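# Getting two arms to share one bin without a fight

If you've got one arm picking nicely and you've just bolted on a second, congratulations, you're about to have a lot of fun! You're also about to watch both arms try to be in the same spot at once. This page walks through how we set up the shared-bin part of Kunari, our little task coordinator, so that two arms can work the same table and the same bin without waiting on each other all day.

You'll need:

- two arms that already work on their own, each with a parallel gripper
- one fixed camera that can see the whole table
- Kunari installed on the machine that talks to both arms
- a bin, a sheet of matte paper, and a handful of small toys

I'm assuming you've finished the single-arm page. If your arm still misses by a finger's width, go back and sort that out first. Nothing below will fix it.

## Step 1: Put both arms in one frame

Each arm thinks the world starts at its own base. Pick one table frame and make both arms speak it. We put our origin at the front left corner of the paper, with x running right and y running back.

Touch the same three marks on the table with the right gripper, then with the left, and save each set:

```
kunari frame touch --arm right --marks 3
kunari frame touch --arm left --marks 3
kunari frame solve
```

The solver prints a leftover error in millimetres. Anything under 2 is lovely. If you get a much bigger number, check that you touched the marks in the same order both times (I've done this wrong more often than I'd like to admit, and the solver will happily give you a mirror-image table).

## Step 2: Cover the table

Plain brown paper, as big as you can get, taped flat. Our tabletop is white and so are the arms, and the segmenter used to lose pale toys against it. On the paper they pop right out. Karine Bélanger tried a patterned tablecloth once and the perception node found a great many animals in it.

Matte matters. Shiny paper throws the arm's reflection back at the camera, and you'll get phantom grasps under the wrist.

If you've got a window, run the background capture again whenever the light shifts. It's quick:

```
kunari scene background --average 22
```

That averages 22 images with both arms parked out of view.

## Step 3: Teach it the toys

Toy animals are great for this. They have legs and tails sticking out everywhere, they fall over in awkward ways, and a grasp that works on a standing horse is useless on one lying down. We trained the detector on 154 hand-labelled images, which expanded to 2,620 after rotations and brightness changes. That was plenty for a small set of toys.

Label the pose as well as the animal. Three classes will do:

```
poses:
 upright: grasp_body_top
 on_side: grasp_body_side
 unknown: nudge_then_look
```

The `nudge_then_look` behaviour is my favourite thing in the whole package. The gripper closes, gives the toy a gentle push, backs off, and the detector has another go. Harpreet Gauthier wrote it in an afternoon and it has saved us more failed picks than any amount of retraining.

For long-bodied animals, aim for the middle of the torso. Grab a horse by the neck and it'll swing, and then your idea of where its feet are goes out the window.

## Step 4: Split the table into zones

Now the good part. Kunari uses three zones: one for each arm, plus a shared one. An arm can move freely in its own zone. To enter the shared zone it has to hold a token, and there's only one token.

```
zones:
 right_only:
 owner: right
 left_only:
 owner: left
 bin:
 owner: shared
 clearance_mm: 60
 release_on: exit_top
```

Draw the shared zone as a box around the bin, then stretch it upward well past the rim. People forget the height! The gripper might be small, but there's a whole forearm coming down behind it, and that's the bit that gets bumped. Use the planner's link shapes when you size the box, and leave room for the cable loops as well, because they aren't in most arm models.

`release_on: exit_top` means the token goes back as soon as the gripper clears the top of the box. Our first version held on to it until the arm got home, and the other arm just stood there. Vernon Desjardins timed a few runs and most of the waiting came from that one setting.

## Step 5: Let the waiting arm carry on

An arm without the token shouldn't freeze. It can still pick from the open paper, lift, and move to a holding spot just outside the shared box. That's where most of your speed comes from.

```
on_wait:
 action: pick_and_hold
 hold_height_mm: 120
 retry_s: 0.2
```

Run it slowly the first few times with a hand near the stop button. What you're hoping for is one gripper down in the bin while the other has a toy in its fingers out over the paper.

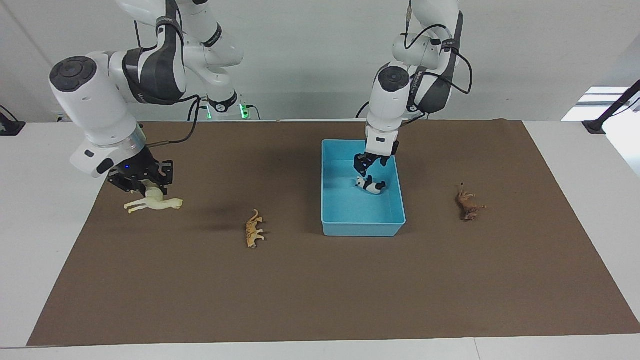
## Step 6: Check the token log

Every request, grant and release goes into a plain text log:

```
kunari log tokens --follow
```

A healthy run alternates, with short gaps. Look out for these:

- **Same arm, many grants in a row.** The other arm isn't asking. Usually its detector sees nothing reachable, so check the reach limits for that side.
- **Grant with no release.** The arm stopped inside the box. Kunari won't hand the token over until you clear it by hand, and please leave that behaviour alone.
- **Request, cancel, request, cancel.** The target keeps flickering between two poses. Raise `min_confidence` a touch or add more side-lying labels.

Jaxon Perron has a small script in the `extras` folder that turns the log into a two-row timeline. I keep it open on the second monitor the whole time I'm tuning.

## Step 7: Speed it up, a bit at a time

Go up in steps of ten percent and do a full clear of the table at each one. Change the speed or the clearance, never both together. When we got greedy with both, we spent the rest of the day working out which one had caused the bump.

Once it's running well, try tipping the toys out in a heap. Overlapping toys are a whole other sort of trouble, and Merike Dambrauskienė is writing that page now. The settings she's using are in the `heap` branch if you'd like to get a head start.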